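Hallo zusammen,

danke für die Tipps zum Kartenspiel! Ich hab Granetti jetzt auf 2.19 aktualisiert und die Patiencen laufen wieder flüssig, sogar im Vollbild. Nur die Statistik spinnt noch: Nach 100 Partien springt der Zähler zurück auf 7 (bei euch auch??).

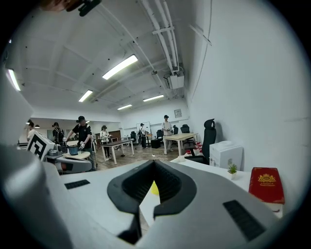 Océane Lapointe schrieb am 13. Juni 2019:
> Bei mir hat es geholfen, die Einstellungsdatei zu löschen und
> neu zu starten. Die Spielstände bleiben, nur den Kartenrücken
> musst du neu auswählen.

Hab ich probiert, leider ohne Erfolg. Seit Mai schleppe ich das mit mir rum, und auf dem alten Rechner mit Carrilho hatte ich so was nie. Grüße, R. 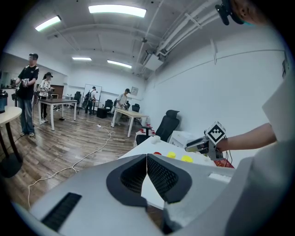 Raymonde Fortin meinte drüben im Forum noch, der Fehler trete nur auf, wenn zwei Profile angelegt sind. Eins davon lösche ich heute Abend mal und melde mich dann.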